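Bench notes, 15 Apr 2018
Gripper fault, second go at it
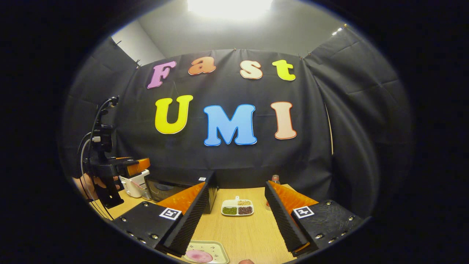 Why did the jaw keep closing after I let go of the trigger?

The trigger return spring had lost its pull, so the trigger stopped a hair short of home and the controller went on reading a light squeeze. A light squeeze means "close slowly," and it closed slowly.

So that's the short version, and I'm a bit annoyed it took me most of a day (and one pinched thumb, mine, no broken skin) to get there. I was sure it was software! I went back through the log and the raw trigger value was sitting at 26 with nobody's finger on it. It should read 2 or under. The dead band we set back in October only covers the bottom few counts, so anything above that goes straight through as a real command.

Before I found that I did all the wrong things, of course. Swapped the cable. Swapped it back. Reflashed the board from the Geltness build, which changed nothing except that I lost my saved offsets and had to type them in again, grumbling. Jamshid came by, pushed the trigger forward with a pencil and the jaw stopped dead. Thanks, Jamshid.

The other thing that bugs me is the current limit. It was set at 493 and the jaw was happy to keep squeezing right up to it. I've dropped it to 291 for now and it still holds the beans dish fine by the handle, at least in the few tries I gave it. Might be too low for the bottle, haven't tried.

Spring is out. The Naseri one in the drawer is the right length but stiffer, and my finger gets tired fast, so I've asked Traltcombe for the original part. Until it comes please don't run the Stulleck unit with the stiff spring for long sessions, and keep your free hand away from the jaws when you power up. The stop button is on the left side of the bench now, where you can reach it without leaning over.

Still to do: make the controller refuse to start if the trigger isn't at zero. Also find out who has my small hex key.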